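Storing and Looking After Comics and Graphic Novels at Home
4/16/18, by Rozália Katona
Filed under: Paper and Books, Storage

Comics were made to be cheap. The paper in older issues is close to newsprint, the covers are thin, and two staples hold the whole thing together. Graphic novels are sturdier, but their glued spines crack and their glossy pages stick when they get damp. Most of the damage I see in home collections comes from ordinary household conditions, and most of it can be avoided with things you can buy at an office supply store.

I keep close to 1000 single issues and a few shelves of books in a two-bedroom apartment in Kemville. These are the habits that have worked for me.

Pick the room first

Attics get too hot and basements get too damp. A bedroom closet on an inside wall is the best place in most homes. An outside wall is colder in winter, and moisture collects on it behind furniture, so leave a hand's width of space if you have no other choice.

Keep boxes off the floor. A pair of boards across bricks is enough. A leaking washing machine will soak the bottom row of a collection before you notice it.

Kitchens and bathrooms are out, even for the books you are in the middle of reading. Steam makes covers curl, and the curl rarely comes all the way out.

Bags and boards

Single issues should go in a bag with a backing board. Polypropylene bags are clear and cheap, and should be changed every few years. Polyester film bags cost several times more and last much longer. I use the first kind for nearly everything and save the second for the handful I would be upset to lose.

Check the size before you order. Comics have gotten narrower over the decades, and an older issue forced into a current-size bag will crease along the open edge. Mini-comics and zines come in every size there is. For those I buy plain photo or postcard sleeves and cut the boards down myself with a craft knife and a metal ruler.

Boards should say acid-free on the package. If one side is shiny, the shiny side usually faces the comic. Slide the board in first, then the comic on top of it. Fold the flap over the back and tape it to the bag. When you open it again, fold the tape under or pull it off completely before sliding the comic out. Loose tape catches the cover on the way past.

Boxes

A short box is the one to get. Long boxes hold more, but a full one is hard to lift and the handles tear. Stand the comics upright and fill the box so they stay straight without being squeezed. If you can slip your flat hand in at the front, that is about right. If the box is only half full, put a block of foam or a rolled towel behind the last issue so they don't slump.

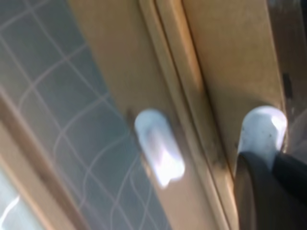
Light does more harm than most people expect. Reds and yellows fade first, and a spine facing a sunny window can lose its color in a single summer. Closed boxes take care of this for single issues. For books on open shelves, choose a wall the sun doesn't reach, or hang a lined curtain and keep it drawn in the afternoon. Swapping the books around every February evens out the wear a little, though it won't bring back what has already faded.

Shelving graphic novels

Large hardcovers are heavy and their pages hang from the spine. Shelve them upright, snug against books of a similar height. A tall book next to a short one will lean and warp. Anything too big to stand goes flat, with no more than 3 in a stack.

Thick paperbacks of 400 or 500 pages need more care. Don't shelve them spine up or fore-edge down, and don't pull them out by the top of the spine. Push the books on either side back a little and grip the one you want by its middle.

A new paperback will open more easily if you break it in. Stand it on its spine, lower the front cover, then the back cover, then a few pages from each side in turn until you reach the middle. Press lightly along the gutter as you go.

Dust, smells and pencil marks

Dust the top edges with a soft, dry paintbrush, holding the book shut and brushing away from the spine. A vacuum with a brush attachment is fine for the shelf itself.

For a musty smell, put an open dish of baking soda in the bottom of a large plastic tub, set a wire rack over it, and stand the book on the rack with its pages fanned. Close the lid and leave it for a week. Change the baking soda and repeat if you need to. Don't sprinkle it on the pages. My neighbor Tetsuya Uchida uses plain clay cat litter for the same job and says it is better on cigarette smoke – I have tried both and couldn't tell much difference.

Price pencil on the first page comes off with a white vinyl eraser. Rub in one direction only, starting in the center of the mark. Don't try it on newsprint, which pills. Sticker residue on a glossy cover can be softened with a hair dryer on low and rolled off with a fingertip. On a matte cover, leave it alone.

If something gets wet

Don't open a soaked comic. Lay it on paper towels, blot the outside, and change the towels often. Once it is only damp, put a sheet of wax paper inside each cover and plain white paper towels every few pages, then press it under a board. Glossy books have to be dealt with the same day or the pages will bond to each other. If you can't get to them, seal them in a freezer bag and freeze them until you can.

Anything with mold on it should be bagged right away and kept away from the rest. Brush it off outdoors, with a mask on, once it is fully dry.

Keeping a list

A plain spreadsheet is enough. I use four columns: title, issue or volume, box number, and lent to. The last one gets the most use. Number the boxes on the short end with a marker, and write on the box itself, as labels dry out and drop off.

Print a copy once a year and put it with your household papers. If you ever have to make an insurance claim, you'll also want a few photos of the spines and the more valuable covers.

Related tips: Flattening a rolled poster. Removing candle wax from a bookshelf. Mending a torn dust jacket.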